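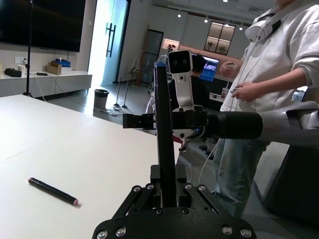 Drelumeck opened its workshop to visitors on 11 Oct 2025, and for most of the afternoon the question people asked first was how long it takes to get good at driving one of the robots. The company builds control software for two-armed machines and runs demonstrations in a white-walled room on the ground floor. The operator who led the visit works on her feet, with a VR headset hung around her neck and a small controller in each hand. A marker pen lay on the big white table. "Pens are harder than people think," she said. "They roll, and they're thin, and you have to come down on them nearly flat."

She has been operating for the company since March. Before that she worked in the parts department at Zapata, a supplier of farm equipment, and had never used a headset for anything. Her training took 3 weeks. The first was spent moving the arms through the air and touching nothing at all.

"You get bored, and then you get careless, and that's when they tell you to stop and do it again," she said. "I wanted to pick something up on the first morning. They wouldn't let me."

Each attempt at a task is recorded and kept, including the bad ones. The team calls these runs. A full day is 50 runs for one operator, and the group has set itself a target of 2,000 for the present task, picking up a pen and laying it down again in a marked area. They had passed 1,000 shortly before the open day. Asked whether the second half would go faster, she shook her head.

"Same speed. You can't hurry it. If I move fast the recording is no good to anyone."

The recordings go into a program called Plosteo, which the company's own engineers wrote. It sorts the runs, flags the ones where an arm paused too long, and prepares the rest for training. One of those engineers said the flagging was still too strict. "It throws out things I would keep," he said. "We argue with it most mornings." He expects a looser version before the end of the year but would not give a month.

Visitors were asked to stay behind a line on the floor while the arms were powered. Several wanted to try the controllers, and the operator let them hold a pair that had been switched off. A retired machinist asked what happens when the connection drops. The arms hold where they are, she told him, and the operator has to line up her hands again before anything will move. He asked if it happened often. "Often enough that I don't jump anymore," she said.

The work is paid for in part by Utari, a packing company that wants help with small mixed orders. Nothing has been installed there yet. A trial is planned — one station, one shift — and the operator expects to be sent along for it.

She said the hardest part of the job is her shoulders. She stops between sets to put the controllers down and walk to the end of the building and back. She also said she has started reaching for things more slowly at home, and that her daughter has noticed.

The workshop will hold another open afternoon in March. Places are free but have to be booked through the front desk, and children under 12 need an adult with them.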